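Re: [nidolside-makers] Was the Brukby open day worth the trip?

Sent in February, to the list

On the list last night, a member wrote:

> Did anybody from here get to the open day at Brukby in the end? I had
> my name down and then the car failed its MOT, so that was that. I'm
> mostly curious about the bin picking. We've been talking for ages
> about doing something similar for the recycling corner in the
> workshop and I'd like to know whether it's at all realistic for
> people like us, or whether it's one of those things that needs a
> building full of PhDs. Also, was there parking, and did they feed you?
>
> I'm thinking of going to the next one if there is a next one.

Yes, I went! And I've been meaning to write it up, so thanks for the nudge.

Parking first. There is a car park but it fills up early, and I ended up down by the Flevard garden centre and walked back along the main road, which has no pavement for the last bit. Take proper shoes. Food was soup and rolls from a van in the yard, perfectly nice, and coffee as long as you didn't mind queueing. Doors opened at 9 and I'd say the morning was the better half, as after lunch they let the school groups in and it got very loud very quickly (good for them, less good if you're trying to hear somebody explain a gripper).

They had you sign in, gave you a sticker, and put you in a group of 40. Far too many. When you get that lot round one robot, only the front two rows see anything, and I'm not tall. My tip is to hang back at the end of the talk and let your group wander off to the next stop, then go up to the rail and ask your questions. The staff were lovely about this and I missed nothing but a slideshow on the history of the site.

Now, the bin picking. It was the third stop, in the long room with the dark carpet, and it was easily the thing I'd go back for. Two grey metal bins, one behind the other, clamped at the corner to keep them from wandering, and a KUKA arm coming in from the side. What I liked was that the bins were visibly well used, with all the scuffs and rubbed patches you'd expect. I've been to enough trade shows where everything is brand new and the robot picks up the same white cube over and over. At this one it was properly awkward rubbish.

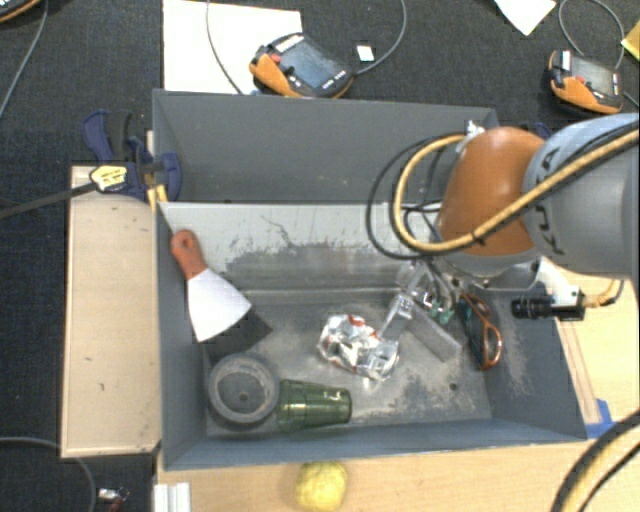 Vol. 48, No. 3

I stood there far longer than I should have. The crumpled can is the sort of thing I'd have guessed would be easy, and the chap on the rail said people always guess that. It's shiny and no two are squashed the same way, so the camera has a hard time with it and the fingers have to cope with whatever shape they find. The putty knife has a lovely big handle to go for, but leaning on the side of the bin like that it leaves you very little room to get a finger behind. And the green cup is see-through, which he said was worth a whole afternoon's argument all by itself. I asked about the glasses as well, having sat on enough pairs of my own to take an interest, and was told that gripping them is one problem and gripping them gently is another.

The gripper has air fittings on it, little teal-green ones with thin tubes going up towards the wrist. I mention it for those of you who were arguing at the last meeting about whether to go for air or motors on ours. I asked what they thought and got a very diplomatic answer. The gist was that air is simple and cheap if you've already got a compressor, and a nuisance if you haven't. We have one. It's loud, but we have one.

Things I wrote down that might be useful for the recycling corner:

Clamp the bins. They told me that in the early days they didn't, and a bin that has shifted by a finger's width is enough to spoil the whole morning.

Think about your cables before you think about anything else. They leave big generous loops round the arm so nothing pulls tight at the end of a reach. Ours are all cut to length by somebody who hates waste (me), so that will need redoing.

Light the bin evenly if you can. Dark shadows inside a deep box cause all sorts of bother, and a tall-sided box makes its own. I'd been planning to use the deep tubs from Barros as we've got a stack of them, but I think now a shallower one would save us grief.

Start with fewer sorts of thing. Somebody in my group asked how long it would take a beginner to get a robot picking anything out of a heap, and the answer was that picking one sort of thing is a decent winter project, and picking anything at all is a career. I found that quite cheering. We could do cans. I'm fairly sure we could do cans.

So, is it realistic? For sorting everything people leave in our corner, no, I don't think it is, and I'd sooner say so now than after we've spent the raffle money. For a small second-hand arm over a shallow box with only drinks cans in it, I came away thinking yes. You wouldn't get an arm like theirs, but you don't need one to lift an empty can. The software was the part I understood least, I'll admit. There was a good handout on it which I have put in the blue folder by the kettle, so please read it and put it BACK in the folder.

The other stops, quickly. There was a packing line that had stopped working before we reached it and was still being looked at when we left, so I can't tell you a thing. There was a little cart that drives itself between the benches, and it was very polite and very slow. And upstairs they had a table where you could try moving an arm yourself with a teach pendant. I had a go and it's harder than it looks – I kept sending it left when I meant towards me, and the girl after me, who can't have been more than ten, did it perfectly first time. If you do go, do that bit early before the queue builds up.

I did ask whether there'd be another open day. They'd like to do one in the autumn but the date depends on the building work, and the best thing is to get on their mailing list, which you can do at the front desk or by ringing them. If enough of us fancy it we could share cars from Nidolside. I can take three plus bags, or four if nobody minds their knees.

One correction to what I said at the meeting, by the way. I told you all that entry was free, and it is, but they do ask for a donation towards the soup. I only had a fiver and some washers on me.

If anybody wants to talk cans, I'm in the workshop most evenings from half past seven. Bring some squashed ones with you please, any brand, rinsed out. I'd like to get a good boxful together before we go looking at arms, so we can at least see how badly they nest when you tip them in.

And sorry to hear about the car!

> Also does anybody want a set of roof bars, they won't fit whatever I
> get next

Yes please to the roof bars, if they've not gone. I'll ring you.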